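Chapter 4
How a Bill Moves, and How It Stalls

Chapter 3 dealt with who sits in a legislature. We turn now to what the members do with a proposal once one of them has put it on paper. Most bills never become law, and most of those are never voted down. They sit in a drawer, or on a list, until the session ends and the list is thrown away. A reader who follows politics mainly through news reports will hear about the floor vote, and so will miss most of the process.

Throughout this chapter we will use a running case, the Assembly of the province of Plerton. It has a single chamber, a speaker elected by the members, and a calendar that opens in September and closes before the summer. Its rules are simple enough to learn in an afternoon, and its habits are close to those of many larger bodies.

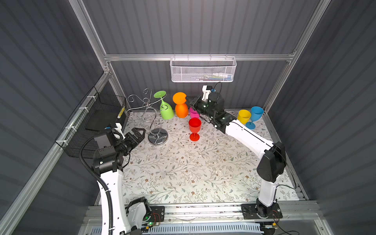
A bill in Plerton passes through 4 stages: introduction, committee study, floor debate, and final vote. Introduction is a formality. The clerk reads the title aloud, gives the bill a number, and the speaker sends it to a committee. No debate is allowed at this point. The choice of committee matters a great deal, however, and it belongs to the speaker alone. A bill on the rights of tenants may go to the housing committee, where its sponsor has friends, or to the finance committee, where she has none. Both choices can be defended under the rules.

Committee study is the longest stage. The committee may hold hearings, ask for written statements, rewrite the text, or do nothing. Under Rule 30 of the Assembly, a committee that has not reported a bill by the last sitting of the session is taken to have rejected it. Members call this "sleeping" a bill. It leaves no record of who was for it and who was against it, and for a divided party that is often the point.

Consider the Farías bill, named for the member who wrote it. It would have barred landlords and employers from turning people away on the grounds of sexual orientation. It was introduced on January 20, 2023, and sent to the committee on legal affairs. Newspapers in the town of Otulis announced three separate times that a vote was expected "within days." Each report rested on the published agenda, where the bill did appear. What the reports left out was the order of business. The bill stood last on a list of 25 items, and the Assembly seldom got through more than five in a sitting — a fact known to every member and to very few readers.

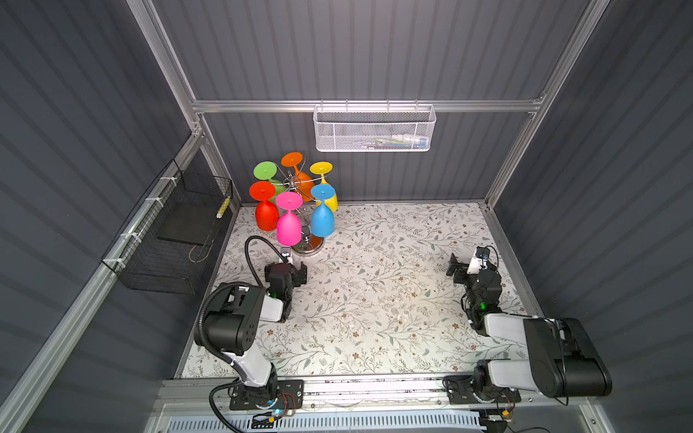
Eifion Cadwaladr objected to this account when he read it in draft. The agenda, he wrote, should not be treated as a trick. Members put a bill low on the list when they do not yet have the votes, and pulling it up early would have killed it. The sponsor herself asked for the low place the first two times. It was only the third time that the speaker placed it there against her wishes, and by then she believed she had a majority.

His point is a fair one, and it shows why the agenda is hard to read from outside. The same low place can protect a bill or bury it. To tell which, we need to know who asked for it, and the printed agenda does not say. The minutes sometimes do. In the Farías case the minutes for the third listing record an objection by the sponsor, a short reply from the speaker, and nothing more.

Outside pressure also works differently at each stage. Letters and petitions have most effect in committee, where a few members can change a text without much notice. By the time a bill reaches the floor, the parties have usually told their members how to vote. Groups in Grindik that supported the Farías bill held their largest rally on the day they expected the floor vote. The committee had finished its work on the text weeks earlier, with almost no one in the public seats.

The rest of the chapter takes the stages in order. Terms set in bold are defined in the glossary, and the full rules of the Assembly are given in the appendix.

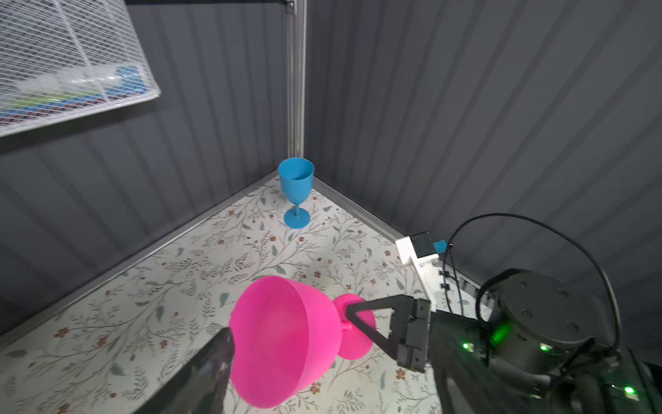 4.1 Introduction and Referral

Any member may introduce a bill. The member who does so is called the **sponsor**, and others who sign it are co-sponsors.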